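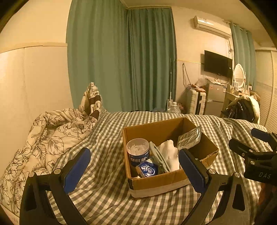
Quintela House Residents' Association
Minutes of the August meeting

Held in the ground floor lounge, 7:00 p.m.
Chair: Ciarán Corrigan
Minutes: Secretary
Present: residents of floors 1 to 4, one person from Dusteck (cleaning contractor) for item 3
Apologies: two received, both from floor 3

1. Minutes of the last meeting
Accepted with one change. Under "Laundry" the second dryer was listed as repaired. It was still waiting on a part at that time. It has since been repaired.

2. Room moves
The chair went over the move schedule. Residents on floor 2 will move to floor 4 while the floor 2 bathrooms are redone. Guveo is doing the bathroom work and wants the rooms empty by noon on the first day. The chair asked for more time and was told no.

Each resident gets flat boxes and one roll of tape from the office. The office has 100 boxes on hand. Anyone who needs more should ask before the supply runs out, as the next delivery is after the move.

Small personal items were discussed at some length. At the last move, several boxes of toiletries and medicines went up with the general load and could not be found until the next day. Agreed:

Toiletries, cotton swabs, hair clips and the like go in one small box per person, kept open until last and carried by the resident.
Tablets and other medicines go in the same box or in a handbag. They do not go on the cart.
Room number (new room, not old) to be written on two sides of every box.

A resident asked if boxes could be packed on the beds. Yes, if the sheet is left on until the box is off. Mattresses stay with the rooms. Duvets, pillows and covers go with the resident, and the office will hand out large bags for them.

Another resident asked about gloves for the cleaning and carrying. The office has white cloth gloves and will leave them by the sign-out sheet. Please return them.

3. Cleaning of empty rooms
Dusteck will clean each floor 2 room after the resident leaves and each floor 4 room before the resident arrives. Curtains on floor 4 have been washed and rehung. Curtains on floor 2 will be taken down and stored.

Dusteck asked that nothing be left on the floor, including water bottles. Anything left will be bagged and held at the office for 2 weeks. A resident asked for a month. Dusteck said they do not have the storage. The chair will see if the bike room closet can be used.

4. Refrigerators and televisions
Mini refrigerators stay in the rooms. They must be emptied, switched off and left with the door open the night before. Tops to be cleared as well, including plastic bags. Last time the cleaners had to sort through what was left on them.

Wall televisions stay in place. There were complaints about loose cables hanging below the sets in several rooms. Skiren, who put the sets up, quoted $425 to tidy the cables on one floor with clips and a cover strip. Discussion on whether this should come from the association or from the building. Vote: to ask the building first. Carried, one against.

5. Air conditioners
Filters on floor 4 have been changed. The unit in 407 drips when it is set low and has been reported. The resident due to move to 407 asked to be given another room if it is not fixed. The chair will ask.

Remote controls stay with the room. The replacement charge is $50, and the office confirmed this has not gone up.

6. Elevator
The elevator will be held for the move from 9:00 a.m. to noon. Other residents are asked to take the stairs if they can. A resident on floor 3 with a knee injury will be let on at any time. Carts are to be loaded no higher than the handle.

7. Other business
The lounge kettle has been replaced.
The side door sticks. Already reported, will be reported again.
A request was made for a shelf near the mailboxes for packages. Held over to the next meeting.
Quiet hours were raised by a resident on floor 1. No change to the hours. The sign will be put back up.

Actions
Chair: bike room closet, room 407, letter to the building on television cables.
Secretary: post the move schedule on each floor, put out box and glove sign-out sheets.
Office: large bags for bedding, extra marker pens.
All floor 2 residents: hand in the new room form to the office before the move.

Meeting closed at 8:25 p.m. The next meeting will be after the move, time to be posted by the mailboxes.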